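Hivcombe dual-arm kit, set-up guide
Section 4: Comparing grippers on cloth and hangers

Do this after calibration. Both arms homed, e-stop in reach. Allow a morning.

1. Mount the first gripper pair. Hand tight, then a quarter turn.
2. Load the matching profile on the Howells controller. Wrong profile = wrong jaw limits.
3. Set grip force to 100 on both sides. Go down from there, not up.
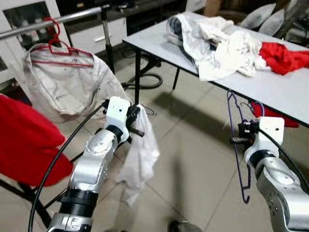

4. Jog each wrist through its full range before any run. Watch cable slack at the elbow.

CAUTION: Fingers clear of the jaws when the profile loads. They close once to find zero.

5. Start with a lift. One garment, one arm, other arm parked or moving slow.
6. Log the file as gripper name, then run number. Dont reuse numbers. 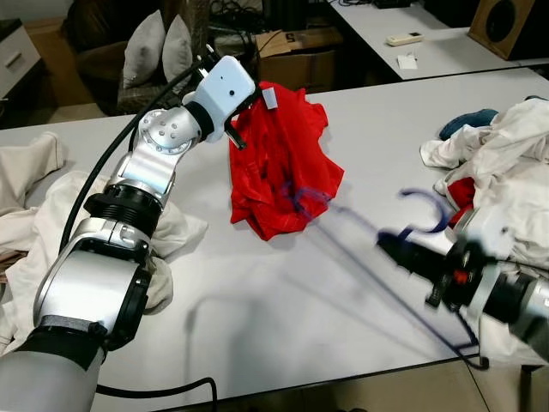 Can I run different force settings left and right?
Set them per arm under Jaws > Limits, then save the profile again or they reset at power off.

7. Next test, hanger in one gripper, garment flat or bunched on the table. Thin plastic hangers twist in the jaws. Grip close to the hook.
8. Repeat with second gripper pair. Same garments, same table height.
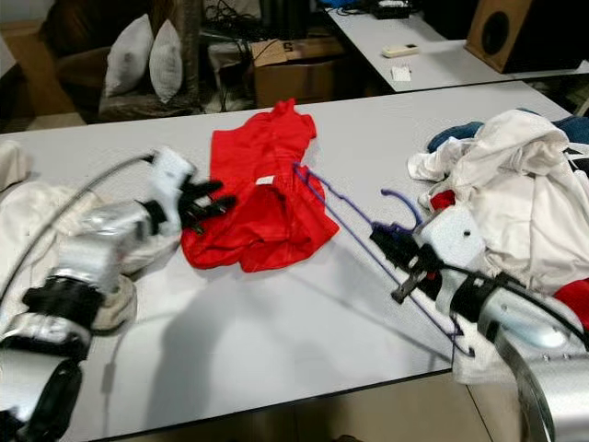

Dimonby writes that the hanger test wants a slower wrist speed than the default, and that dropping it to half stopped most of the twisting on their bench.

Note: wrist speed is stored with the arm, not the gripper. Check it after every swap.

9. Rack test last. Move the stand so both arms reach the rail without full extention.
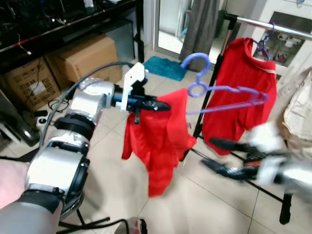
Fig. 4-4. Rack test, garment held in the left gripper.

10. Export logs. Controller keeps 2,000 runs, then overwrites the oldest.

Jaw pads: replace as a pair, order from Skakstead.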